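Print this story | E-mail to a friend

The Night Shift at Lulus
by Rhodri Samuel
April

"Can it do dishes yet?" my aunt asked, wiping her hands on her apron.

"No. But it can push blocks!" I said – and I was grinning like a kid. She ran Lulus, 80 seats and one tired sink, and she wanted a machine that cleared tables. I gave her my phone.

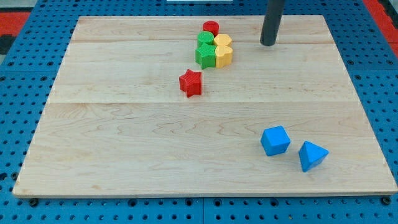 Eight blocks, one gray rod.

She studied it a good long while. "So the star goes over with its friends?"

"If you ask it to."

"Plates next, then," she said, and went off to measure the counter – just in case, she called back, so I ran for the tape.

Contact Fedunmont Stories | © Rhodri Samuel | Back to top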